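Chapter 3
Floors, Walls, and Finishes in the Home

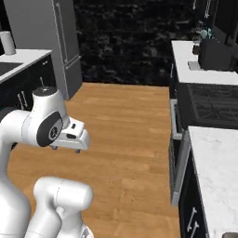 The finish of a room is the layer that its occupants see and touch each day, and it is also the layer that wears out first. A sound finish protects the structure beneath it, limits the spread of moisture, and affects how light moves through the space. Color plays a part in this. A pale floor, such as the honey-colored planks in the kitchen shown at the opening of this chapter, reflects more daylight than a dark one and can make a small room feel larger. The direction in which planks are laid has a similar effect, and designers often run them along the longest wall.

Students will recall from Chapter 2 that every building material responds to its surroundings. Wood takes in moisture from humid air and swells across the grain. In dry weather it gives that moisture up and shrinks. For this reason, boards should be stored in the room where they will be laid before any work begins, and a gap should be left at the walls to allow for movement. Tile and stone change very little with humidity, but they depend on a stiff base. A subfloor that bends underfoot will crack the grout first — and in time the tile itself.

The housing survey carried out in the town of Perkham offers a useful record of how finishes age. The survey visited 100 homes, most of them in the older Birkett and Plinamdale districts, and noted the condition of floors and walls in each kitchen, hallway, and bathroom. Surveyors returned in February, when indoor heating had been in use for several months, and recorded the gaps that had opened between boards. The results appear in Section 3.2 and are compared there with those from the newer apartments at Pondora.

Upkeep is treated in this chapter as part of design. A finish that requires frequent sealing may be a poor choice for a rental unit, however attractive it looks when new. The cost of a floor includes its purchase, its installation, and the cleaning and repair it will need over its working life.

Key Terms

acclimation
expansion gap
grout
sheen
subfloor
wear layer

Before You Read

Select two rooms in your home or school. Note the floor finish in each and any signs of wear near doorways, sinks, and windows. Keep your notes for use with the activity at the end of Section 3.1.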